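# Le repassage des autres

*Dans les petites blanchisseries de quartier, on apprend encore le métier avec les mains. Reportage, de mars jusqu'à l'été.*

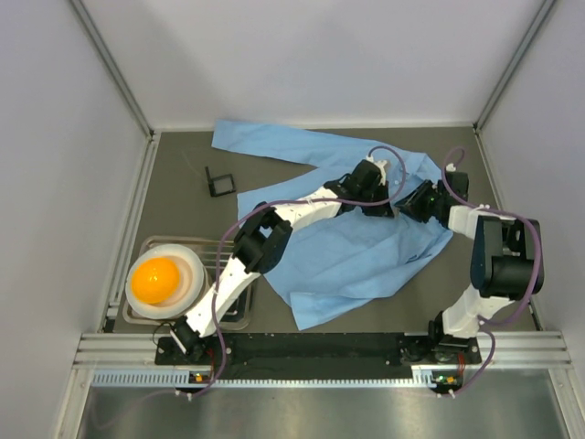
## Une boutique au fond de la rue

Je suis arrivée chez Fititier un matin à six heures et demie, et la vitrine était déjà couverte de vapeur. Sebastião Lopes a ouvert la porte avec le coude, les deux bras chargés de linge. Il m'a montré une chaise, puis il m'a oubliée pendant une heure. C'était pour moi la meilleure façon de commencer.

Dans mon pays, on ne donne pas ses chemises à repasser. Ma mère aurait eu honte. Quand je me suis installée en France, j'ai été étonnée de voir ces boutiques étroites, avec leur rail au plafond et leurs housses transparentes, et je me suis demandé longtemps qui y entrait. Des avocats, je pensais. En vérité il y entre tout le monde : un professeur de musique, une dame qui marie sa nièce, un cuisinier qui apporte ses vestes dans un sac de sport.

La maison traite 324 pièces dans une semaine ordinaire, dont 134 chemises. Sebastião connaît ces chiffres parce qu'il les écrit chaque soir dans un cahier, une habitude qu'il a prise de son ancien patron. Le prix d'une chemise sur cintre est de 4 euros. Il n'a pas augmenté depuis longtemps, et il en parle avec un peu de gêne.

## Le col d'abord

Il existe plusieurs écoles pour l'ordre du repassage, et elles ne s'aiment pas beaucoup. Sebastião commence par le col, à l'envers, en allant des pointes vers le milieu. Ensuite viennent l'empiècement des épaules, les poignets, les manches, et le corps en dernier. « Si on fait le corps avant les manches, on le froisse en tournant la chemise, et on a travaillé pour rien », dit-il.

Chiyo Uchida n'est pas d'accord. Elle tient l'atelier de retouche voisin, de l'autre côté de la cour, et elle a appris à repasser chez un tailleur. Pour elle, on commence par les manches, car ce sont elles qui refroidissent le plus lentement sur la table. Ils ont cette discussion depuis des années, et je crois qu'ils y tiennent tous les deux.

Sur l'humidité, par contre, ils disent la même chose. Le coton doit être repassé encore un peu humide. Une chemise qui a séché complètement garde ses plis comme un papier, et il faut alors la vaporiser, la rouler sur elle-même et attendre. Beaucoup de clients pensent qu'un fer plus chaud va régler le problème. Il fait surtout briller les coutures.

J'ai essayé, bien sûr. Ma première manche avait deux plis parallèles, bien droits, là où il n'en fallait aucun. Sebastião l'a reprise sans commentaire – ce qui était pire.

## Les machines de la cave

L'escalier derrière le comptoir est si raide qu'on le descend à reculons. En bas se trouve une vieille presse Trunwood, achetée d'occasion avec le fonds de commerce. Elle aplatit un col et deux poignets d'un seul coup, avec un soupir qu'on entend jusque dans la cour. Les pièces de rechange ne se fabriquent plus. Sebastião en garde une petite réserve dans des boîtes de biscuits.

À côté, la table aspirante Bautista est plus récente. Elle tire l'air vers le bas et refroidit le tissu à l'instant où le fer s'en va, et c'est ce refroidissement qui fixe la forme. Je ne le savais pas. J'avais toujours cru que la chaleur faisait tout le travail et que le reste était de la patience.

Un représentant est passé pendant l'une de mes visites pour présenter l'amidon en bidon de Stondosier. Il a parlé vite et bien. Sebastião a écouté poliment, a gardé l'échantillon et a continué avec le sien, qu'il prépare dans un seau.

## Ce que le linge raconte

On apprend beaucoup sur les gens par leurs vêtements, mais un blanchisseur ne répète pas ce qu'il apprend. J'ai insisté un peu. Il a seulement admis qu'il reconnaît les gauchers à l'usure du poignet, et les nouveaux pères à l'épaule.

Il a 60 ans et il cherche quelqu'un pour reprendre la boutique. Deux jeunes sont venus à l'essai cette année. Le premier trouvait la cave trop chaude. Le second revient en septembre, si sa formation le permet, et Chiyo lui a déjà expliqué qu'il faut commencer par les manches.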